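二手镜头这门生意,Stijn Bosman做得不算大

约好下午聊,他迟到了四十分钟。坐下先道歉,再要咖啡,然后从包里掏出三支镜头摆桌上,没一支是新的。

Bosman的小店叫Kumevetti,只收只卖二手手动镜头,外带清洁和调校。去年卖出1,030支,他说这个数字自己也吓一跳,“其实大半是便宜货,四十块欧元上下那种,真正赚钱的没几支。”

入行是意外。早年给一家叫Van Rooij的照相馆打工,拍证件照,拍婚礼,什么都拍。照相馆关门,老板拿一箱旧镜头抵了他最后一个月工资。“当时气得要命。回家一支一支擦,擦着擦着不气了。”

那箱镜头里有4支他到现在没卖。问哪4支,不肯说。

收货怎么看?他说得很快,我记得也乱。先听,拧对焦环贴着耳朵听,有沙沙声的多半进了沙。再看光圈叶片,有油不怕,怕的是收放慢。霉要拿手电从后组往前照,正面看不出来的。镀膜有划痕,他反而不太在意,“逆光差一点,价钱少一半,学生买最合适。”
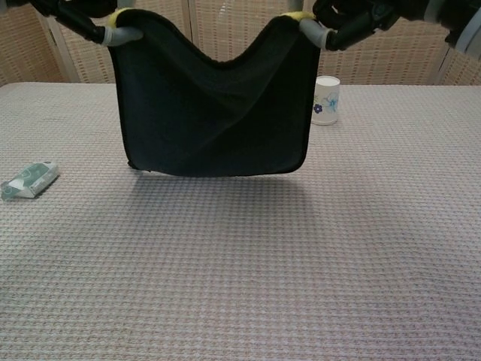

开価的事,Bosman和常来的客人看法不一样。有位老主顾在店里留言本上写,Kumevetti的清洁费收得偏高,一支普通定焦要400块人民币等值的钱,自己在家用吹气球和镜头纸也能弄个八成,剩下两成拍出来根本看不见。

我把这段念给他听。他笑,说八成是对的,他从来不劝人为了一点灰送修。“灰随它去。霉不行,霉要拆。”拆一支老变焦,他得花上差不多一整个下午,装回去还要校无限远,校不准就重来。400收的是这个。

也有收错的时候。去年11月从网上收了一批Zuvo的转接环,卡口松,装上镜头会晃,一个都没敢卖。现在堆在柜子底下。他说转接环这东西千万别省,镜头便宜可以,环不能便宜,无限远合不上焦你还以为是镜头坏了,来找他退,退了两回才发现是环。

聊到存放。他的办法很土:密封箱,干燥剂,一个湿度计,湿度看着维持在40出头就行。电子防潮箱他也卖过一阵,Flultow牌的,后来不进货了,原因没细讲,只说售后电话打不通。皮套不要,帆布包也不要长期放。“皮套最容易长霉,偏偏大家最爱皮套。”

新手第一支买什么,他给的答案跟网上差不多,50毫米,光圈不用太大,成色八成新,拿回去拍一个月再说。别一次买三支。他见过太多人一次买三支,半年后原样拿回来卖给他,还要亏运费。

那他自己平时拍什么?想了一会。说现在拍得少了,周末偶尔带一支35出去,拍运河,拍自行车,拍完也不怎么修。“手上有油的时后不想碰相机。”

有没有想过把店做大,请人,开网店?网店有,就是更新慢,上架要拍照要写成色,他嫌烦。请人试过一个,走了。接下来打算先把柜子里积的那批老变焦清完,清完再说。

走之前他让我试了桌上那三支里最旧的一支。对焦环有点紧。他说冬天会更紧,换过润滑脂就好,问我要不要,便宜点给。

我没买。地铁上有点后悔。

2025-06-15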